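**Undance Tabletop Rules**

The Undance Tabletop Rules are a set of good-practice rules for testing robot arms that pick up and sort small objects on a table. They were first put out in June 2018 by the robotics firm Prevetti and are now looked after by Undance, a trade body. The rules are voluntary. Supporters describe them as a standard, although no recognised standards body has adopted them.

## Content

The text runs to 44 clauses. Most deal with how a trial is set up and reported: where the objects start, how long the arm may take, what counts as a dropped item and who may stop the run. A maker claiming to follow the rules must report at least 300 trials, failures included. Clause 9 allows all of them to be run in simulation, provided the report says so on its first page.

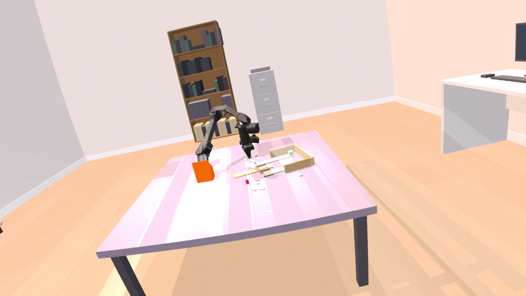
Layout is the most disputed part of the rules. The text asks for "ordinary clutter" but never says what that means, and makers have read it to suit themselves. A simulated table may hold a shallow tray, a pair of long thin strips and a tiny red cube, with a bookshelf and filing cabinet behind it, and still leave open whether the arm would cope with a real desk. Nothing in the rules requires the weight or grip of such objects to be checked against real ones. The look of the room is covered by three clauses, friction by none.

## Uptake and checking

Undance lists 152 products as following the rules. The listing rests on a form filled in by the maker, and the body has never published the result of an inspection. Rizvi, a testing house, asked makers for their full trial records and received usable files for 44 products. It did not say why the others were missing.

Fadetti, which sells sorting arms to warehouses, dropped the rules the following July. It said that buyers took the listing as a promise of safety, a subject the rules do not cover. Undance replied that its wording was clear. The word "safe" appeared four times in its own leaflet, which was later withdrawn.

## Revision

A second edition has been in draft for several years. It would require a share of trials to be run on a physical arm, but the share itself has been left blank in every public draft. Undance received 364 comments on the first of these and has answered around half.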